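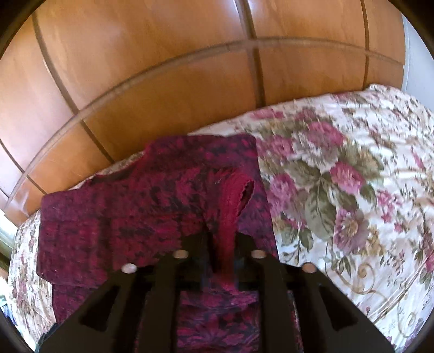

格罗努姆旧衣交换会本周末开门,冬衣整理活动同步进行

2019年5月7日 本地生活

天气一暖和起来,家家户户就到了该换季的时候。厚毛衣从柜子里抱出来,往床上一铺,才发现一个冬天下来,衣服比自己以为的要多得多。格罗努姆(Grornum)街区的邻居们对这种心情再熟悉不过了,于是一年一度的旧衣交换会又要开张了,地点还是老地方,街区活动室的二楼,上楼左手边那间大屋子。

今年的活动由住在本街区多年的玛丽特·埃克斯特伦(Marit Ekström)牵头。她前些天刚把自己家卧室的大木衣柜翻了一遍,毛衣一件件摊在花被子上,看了又看,有的叠好收回去,有的装进袋子准备带到交换会上来。“摊开来看和挂着看真是两回事,”她笑着说,“挂在柜子里的时候,你觉得每一件都要穿,铺到床上一看,心里就有数了。有几件我已经两个冬天没碰过,还是让别人穿去吧,放着多可惜呀。”

她说自己最舍不得的还是那些杂色的针织衫,深红里夹着玫红和近乎黑色的线,远看是一个颜色,近看又是另一个颜色,配什么裤子都好看。至于最后到底拿不拿出来换,她说还要再想几天,让大家别催她。

交换会的办法和去年差不多,老朋友们应该都还记得。每位参加者最多可以带8件衣物,针织衫、外套、围巾、帽子都欢迎,童装也收。请先在家洗净晾干,扣子松了的顺手缝两针,口袋也麻烦掏一掏(去年有人在一件大衣里摸出了一整串钥匙,找失主找到了十一月)。交来一件,就领一张小纸票,凭票换走一件自己喜欢的。纸票当场没用完也没关系,可以留到下一次,也可以送给旁边那位看中了两件却只有一张票的邻居。

去年的交换会来了29户人家,屋子里热闹得转不开身,试衣服的镜子前面一直排着队。今年主办的几位特意把桌子重新排过,毛衣和针织类平铺在靠窗的长桌上,外套挂在另一头的架子上,中间留出一条宽一点的过道,推婴儿车的家长也能顺顺当当地走过去。镜子也多借了一面来。

除了换衣服,今年还新添了一项内容,就是毛衣收纳的小讲座,由肖娜·莱恩(Shona Laing)来讲。肖娜以前在毛线店里工作过好些年,说起羊毛来滔滔不绝,熟悉她的人都知道,讲座说是半个钟头,恐怕要准备好坐上一个钟头。她会当场演示怎么叠厚毛衣才不容易留下折痕,怎么去掉袖口和腋下起的小毛球,还有收进柜子之前要做些什么。

记者提前向她讨教了几句,她很爽快地答应先透露一点。针织衫不要长时间挂在衣架上,肩膀会被撑出两个尖角来,领口也会越拉越松。最好是平摊在床上,把两只袖子往里折,再从下摆往上对折,厚的放底下,薄的放上面。柜子里不要塞得太满,要留一点空隙给衣服透气。木头衣柜在收冬衣之前,先拿拧干的布把里里外外擦一遍,柜门敞开晾上半天,再把衣服放进去。防虫用的香木片或者干薰衣草包都可以,隔一季换一次,别让它直接贴着毛线。

“还有一件事,我每年都要唠叨,”肖娜说,“收起来之前一定要洗。哪怕只穿过一次,哪怕你觉得它干干净净的,也要洗。虫子的鼻子比我们灵多了!”

缝补角这次也会照常摆出来,负责的是赛鲁尔·哈拉哈普(Syahrul Harahap)和兰迪·瑟德隆德(Randi Söderlund)。脱了线的袖口、磨薄的手肘、掉了的纽扣,都可以拿去请他们看一看。小毛病当场就补,大一些的破洞要登记留下,过些日子再来取。两位都说,如果家里有剩下的毛线头,不管什么颜色,不管长短,请一并带来,补衣服的时候总能派上用场,尤其是深色的,每年都不够用。

活动室里备有热茶和咖啡,点心则要靠各家拿手的本事了,去年那盘苹果蛋糕一转眼就没了,好几位邻居至今还在念叨,希望那位烤蛋糕的朋友今年手下留情,多烤一盘。孩子们可以在隔壁的小房间里画画,那里有纸和彩笔,家长换衣服的时候不必一直抱着。

活动结束后没有换走的衣物,先在活动室里存放一段时间,原主人想拿回去的可以来拿,其余的会整理打包,送往需要的地方。愿意留下来帮忙叠衣服、装箱子的朋友,请在进门的时候跟玛丽特说一声,目前还缺4个人手,力气大小都没有关系,会叠衣服就行。

交换会从上午开到傍晚,入场免费,不需要事先报名。肖娜的讲座安排在午后,座位不多,想听的请早一点上楼找位子。下雨照常举行,雨伞请放在楼梯口的桶里。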